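Toy rental boxes, worth it or not?
Cormier Parents Board > Money and Spending
Started 11 June 2021

pindrop77
Has anyone in Cormier signed up for Otine? You pay $396 for the year and they send a box of toys, you keep it for a few weeks, send it back and get the next one. My sister-in-law is all over it and I'm getting links every other day.

The website says you get "$1772 of play value" over the year. I would love to know how they came up with that number. As far as I can see it's full retail price for every toy you touch, as if you'd have walked into a shop and bought all of it brand new. I wouldn't have. I'd have bought a quarter of it, secondhand, and the kids would have played with the box.

Their "developmental stage" write-ups read like horoscopes too. Chunky blocks with studs on top encourage spatial reasoning. Well, yes. So do the ones from the op shop.
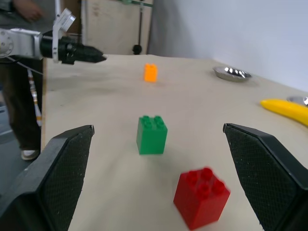 marrowbone
We did it for most of last year and I don't think it's a scam. The first few boxes were good. By the end we were getting things a bit young for our daughter and the support people kept telling us the selection was "tailored". Tailored to what, I asked. Never got an answer.

pindrop77
Did you get charged for missing bits? That's my other worry.

marrowbone
Once, $10 for a puzzle piece. It was under the couch and I found it in August. No refund.

leftlane_lou
I'll stick up for them. We live in a unit with no storage and I hate plastic clutter. The box comes, the box goes, the floor is clear for an afternoon. That's worth money to me even if the $1772 is rubbish. You're all comparing it with op shopping, but op shopping takes time and petrol.

grumbleweed
It takes time to pack the thing up, find the label, and get to the post office before it shuts as well. Somehow that never makes it into the sums.

Also "kind to the planet" is all over their page. A van drives to your house, then drives away with the same toys, then does it again for someone else. Maybe it still comes out ahead. Show me the working.

leftlane_lou
The post office van is coming down my street anyway.

grumbleweed
Then so is my neighbour with a bag of hand-me-downs.

tabby_ish
Warnard toy library is $160 a year for a family and you choose your own stuff. Hours are terrible, I'll give you that. It's open Saturday mornings and one evening, and the evening is whichever one they feel like.

pindrop77
I forgot about Warnard. Is it clean? One of my reasons for even looking at Otine was the "hospital-grade sanitising" bit, although I notice they don't say which hospital.

tabby_ish
Clean enough. Everything gets a wipe. If you want to be fussy, do what I do and wash it again when you get home.

marrowbone
While we're on spending money for no reason, Otine also tried to sell me the Premance sorting trays to go with the rental. Moulded plastic, a lid each, colour coded. For toys I had to give back.

grumbleweed
The sorting tray thing makes me cross. Any old kitchen bowl does that job. Mixing bowls, ice cream tubs, whatever's in the cupboard. They stack, they go in the dishwasher, and when the kids are over it you can make a cake. 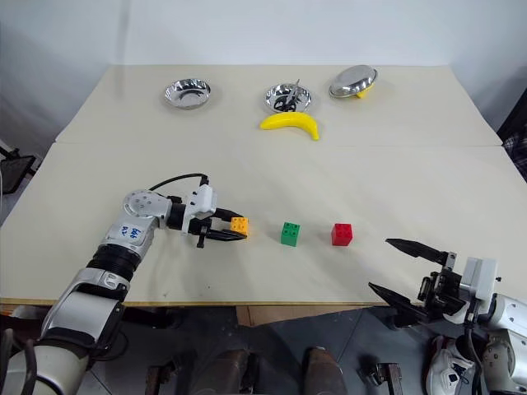
Stainless steel bowls, scissors in the middle one.

leftlane_lou
Steel bowls are noisy as anything on a hard floor. I'd pay extra for the plastic.

grumbleweed
Put a tea towel under them.

leftlane_lou
Now I'm buying tea towels.

pindrop77
OK, I'm leaning towards the toy library for a year and seeing how we go. If the hours drive me mad I'll look at Otine again, but only if they let you skip a month. Does anyone know if they do? The FAQ says "flexible" and then doesn't say anything else.

marrowbone
You can skip one. You still pay for it.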